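Mapplebeck House Guide
Section 4: Tile Floors - Clearing, Mopping and Drying

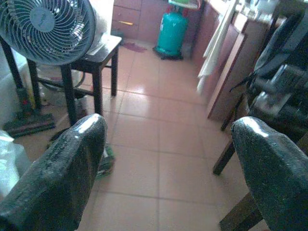 Fig. 4. Floor tiles, with the fan, stool and basin to one side.

Use this section for rooms with glossy ceramic tile. For the wood floors upstairs, go to Section 5.

Before you start

You will need:
Flat mop
Basin
Bucket with a 16-quart mark
Beltenura floor cleaner
Two dry cloths
Electric fan

CAUTION: Glossy tile is slippery when wet. Wear shoes with rubber soles and keep other people out until the floor is dry.

Clearing the floor

1. Pick up bags, slippers and cloths. Check under the stool and along the wall.
2. Slide the basin out from under the stool.
3. Take everything off the stool top and put it on a shelf in the next room. Carry the stool out last.
4. Switch off the fan and unplug it. Move it by the stand, never by the grille.
5. Sweep toward the door. Go over the grout lines a second time with the corner of the broom.

Mopping

6. Fill the bucket to the 16-quart mark with warm water and add 2 capfuls of cleaner. Stir with the mop handle, not your hand.
7. Pour enough into the basin to cover the mop pad. Refill from the bucket as needed.
8. Wet the pad and wring it until it stops dripping.
9. Begin at the wall farthest from the door. Work backward in strips, one row of tiles at a time.
10. Change the water when it turns gray.

Note: Do not use more cleaner than stated. Extra cleaner dries to a dull film, and the whole floor then has to be rinsed twice with plain water.

Note: If the grout is still dark after mopping, scrub it with a soft brush and clean water. Bleach is not to be used on colored grout.

Drying

11. Wipe the edges and corners with a dry cloth.
12. Stand the fan on a dry spot near the doorway and plug it into an outlet outside the room. Keep the cord off the wet tile.
13. Run the fan on medium for nearly 16 minutes. Look across the tiles from low down - wet patches show up as streaks in the shine.

CAUTION: Do not touch the plug or the fan switch with wet hands.

Putting things back

14. Rinse the basin, dry it and slide it back under the stool.
15. Rinse the mop pad and hang it in the Bodstead closet. Do not leave it flat on the tiles overnight.
16. Check the stool feet for grit before setting them down.

Replacement mop pads are ordered through Emgate. See Section 9.

Revised July 2018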